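Section 4: Getting your grant report ready to file

So you've got your login, you've picked a password you'll remember, and the county has marked your organization as active in Vestinport. Good! Now comes the part I get the most phone calls about, the yearly spending report. I've filed a lot of these for our neighborhood association in Kastura, and I wrote these steps down so the next person doesn't have to learn them the way I did (by getting the whole thing sent back on a Tuesday afternoon).

Before you start, have your bank statements and your grant letter next to you. The portal logs you out when you wander off to look for things, and it does not save for you.

1. Sign in and choose Reports, then Public Funds. If you only see Private Donations, your account is set up as the wrong type. Stop and call the county clerk's office, you can't fix that one yourself.

2. Pick the grant from the list. Grants are listed by letter number, and the names next to them are cut short, so check the number against your letter. We had two Endov Park grants in the same year and I reported the playground money under the fence money.

3. Type in the opening balance. This has to match the closing balance on last year's report to the penny. If it doesn't, go back and look at last year's report before you touch anything else.

4. Enter your spending, one line per payment. Anything over $1000 needs a receipt attached. Smaller payments can go in without one, but keep the paper anyway, the auditor can still ask for it for 7 years.

Note: Receipts have to be PDF files. Photos from your phone look like they upload fine and then the line turns red overnight.

5. If you moved money from one purpose to another, check the Reallocated box and write a sentence saying who approved it and at which meeting. Plain words are fine. I usually write something like "Approved by the board at the July meeting, see minutes page 2" and I've never had one questioned.

Caution: Don't put reallocated money in the Other column. It looks harmless, but the system adds it up as spending with no purpose, and that's exactly the total the auditors sort by. A friend of mine at the Jayasinghe senior center spent most of a month writing letters over a coffee machine.

6. Press Check Report. You'll get a list of yellow and red flags. Yellow ones you can explain in the comment field, red ones you have to fix before it lets you go on.

7. Have your second signer log in and approve. This needs to be a different person on a different account (yes, they can tell). Babak Hassanpour signs ours, and I send him a text the day before so he can dig out his password.

8. Press Submit and wait for the confirmation number. Write it down or print the page. The email copy can take a day or 2 to show up, and sometimes it goes to spam.

If you spot a mistake after submitting, don't file a second report! Open the one you sent, choose Amend, and change only the line that's wrong. The old version stays on record next to the new one, and that's fine, corrections are normal and the clerks see them all the time. What you do need to do is get your second signer to approve it again, otherwise the amendment just sits there as a draft and the original is the one that counts.

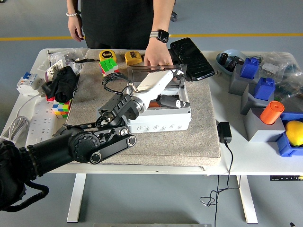
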